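Plurken project: progress to the end of August
For Giltska programme office
Prepared by Washington Rangel

We said in the last report that we would have a usable set of remote-controlled demonstrations by now. We have a set. Whether it is usable I would rather not promise yet.

The operators have recorded 1,352 runs in the simulator, all of them picking up a small object and putting it down somewhere else in a furnished room. Of these, 450 passed our own checks. Zellix quoted the larger figure in their summary to you, and I would ask that you use the smaller one. The rest include runs where the operator dropped the object, gave up halfway, or spent most of the time nudging the gripper back and forth above it.

That last habit worries me more than the drops. A person steering an arm through a screen has poor depth to go on, so they hover and correct. The model trained on their runs hovers as well. Soltani believe this will wash out with more data. I have seen no evidence for that, and the 13 extra hours we put in this month did not shift it.
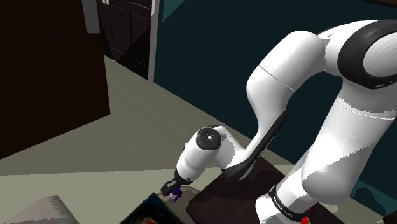 We have two operators, and their styles are far apart. One comes down at a slant and closes early; the other lines up first and takes nearly twice as long. Mixing their runs gave a worse result than using either alone — a point the original plan did not allow for.

Nothing has been tried on the physical arm. The plan has that starting next, and I think it should wait. Simulated contact is forgiving, and a grasp that holds there tells us little about one on a bench.

What I am asking for is a pause on new recording while we go back through the rejected runs and agree written rules for the operators. No extra money is needed for this. The hand-guided trials stay in the budget but have not begun.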